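Ticket: Hive scale reading wrong after moving the colony
Product: Kanley hive scale, with the Handberg base unit
Opened: November 15, 2024
Status: Closed

Hello, me again, the one with the two hives at Orutcombe! I've had the scale under the left-hand hive since May and it's been a joy until now, but since I shifted the stand nearer the hedge the weight jumps up and down by 500 grams overnight. No bees flying, no feeding, lid strapped down. I'm trying to decide whether they need fondant, so I'd love to be able to believe the number.

What I've tried so far:
- New batteries (the old ones were fine, as it happens).
- Zeroed it with the hive lifted off, which took two of us and a lot of puffing.
- Turned the base unit off and on again, several times, with feeling.
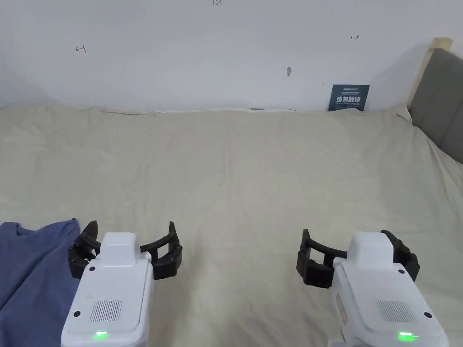

2 min read

Update 1
Thanks for the quick reply. You asked me to check that the plate is level and that nothing is touching the hive body. The level was out towards the back, so I've packed that corner with a bit of slate and the bubble is now sitting in the middle. Nothing touching that I could see, though the grass is long and I had my veil on, so I'll go back with the shears.

I also put a bag of sugar on the bare plate as you suggested. It read 200 grams over. Took it off, put it back, 200 over again. At least it's consistent!

Update 2
Grass cut. The overnight jumps are smaller but still there. I looked at the log on the base unit and they all come in the small hours, when it's coldest, then it creeps back by mid-morning. Is there a temperature setting? I've been through the menu twice and can only find the one for the display units.

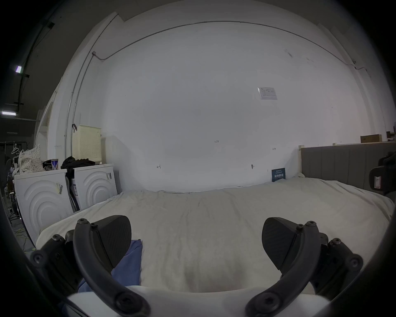

On the bed, with the blue cloth

Update 3
Found it - it's under "Sensor", then "Advanced", and you have to hold the button down to get in. Mine was set to Off. I don't remember touching it, but I did do a full reset when I moved the stand, so perhaps that's when it went. I've switched it on and run the two-point calibration again, this time with the Pacheco test weight from our club box instead of my bag of sugar. Bare plate reads zero, 500 gram weight reads 500. Lovely.

Update 4
Three nights of frost and the line on the graph is nearly flat, just a gentle slope down as they eat their stores, so I'm happy for you to close this. Could you put a note in the manual about the reset, though? The page on moving a hive only mentions the strap.

One more thing while I'm here - does the second hive need its own base unit, or can both scales share mine? I'll open a new ticket if that's easier.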